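Convocatoria de participantes: estudio sobre agarre de envases con pinza blanda
Laboratorio de manipulación Castaño — proyecto Okbridge
Publicado el 8/5/23

Buscamos 30 personas para la segunda fase de un estudio sobre cómo un brazo robótico aprende a coger envases domésticos a partir de demostraciones humanas. No hace falta experiencia en robótica.

En la primera fase registramos 697 agarres con operadores del propio laboratorio. El modelo entrenado con esos datos acertó en el 80 % de los intentos con envases rígidos y lisos. Con etiquetas dañadas o cuerpos muy brillantes el resultado fue peor, y ahí se centra ahora el trabajo. Queremos saber si las demostraciones de personas sin formación, más variadas en ángulo y punto de contacto, corrigen esa diferencia.
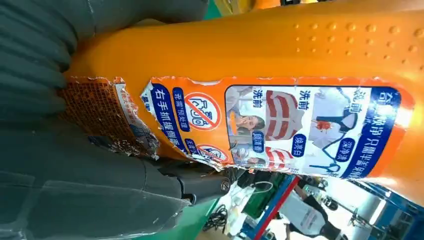

Agarre de una botella naranja con la etiqueta rota, visto desde la muñeca del robot.

Qué hará cada participante

Guiará la pinza con un mando hasta el envase indicado, la cerrará, levantará el envase y lo dejará en la zona marcada. Antes habrá una práctica guiada. Se graban las imágenes de la cámara de muñeca, la posición del brazo y la apertura de los dedos. No se graba voz. Al terminar cada bloque se rellena un cuestionario breve sobre la dificultad percibida.

Una parte de las tareas se hace con botellas transparentes de contenido amarillo anaranjado.
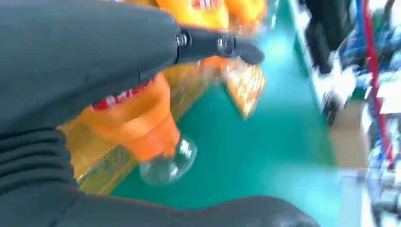
Los reflejos y la cercanía de otros envases parecidos complican la elección del punto de contacto, y en este bloque pedimos que se trabaje despacio. Un agarre fallido también sirve — se anota y se pasa al siguiente.

Requisitos

Tener 18 años cumplidos.
Visión normal o corregida.
Poder usar las dos manos con el mando.
Disponibilidad para 5 sesiones en agosto, en horario de mañana o de tarde.

Las sesiones se hacen en la nave de Horkow. La participación se compensa al completar la última sesión; quien se retire antes cobra la parte correspondiente.

Cómo apuntarse

Formulario en la página del proyecto o en la recepción de Akmont, a la atención de Morenike Lawal. Indique su mano dominante y si ha manejado antes un brazo robótico. Las dudas sobre el método o el uso de los datos las atiende Lambros Tsolakis, responsable del estudio.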